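Notes on the Skamska casting announcement

The producers of Skamska confirmed in May that Aisling Doherty will play the harbour pilot in the forthcoming film adaptation. Readers of the comic will recall that the character appears in only 11 of its 49 issues, yet her decisions govern the whole of the second volume. The appointment is, in my view, a sound one.

I have greater reservations about the script. Csaba Pálfi, who is to direct, has stated that the siege of Umgate will be reduced to a single sequence of eight minutes. In print it occupies 40 pages, and much of its force depends upon delay.

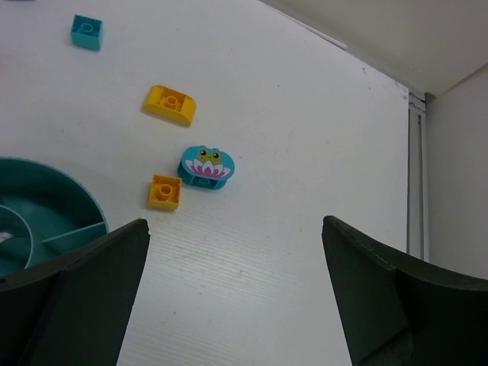
The choice of composer has yet to be announced. Tadhg Fitzgerald provided the music for Pálfi's previous feature, Prerncombe, and his restrained manner would suit the material — particularly the winter chapters, where there is very little dialogue.

It remains to be seen whether the costumes will follow Jinlong Ding's original drawings. I would ask only that the long grey coat be retained. A further entry will follow once the studio has released its first photographs.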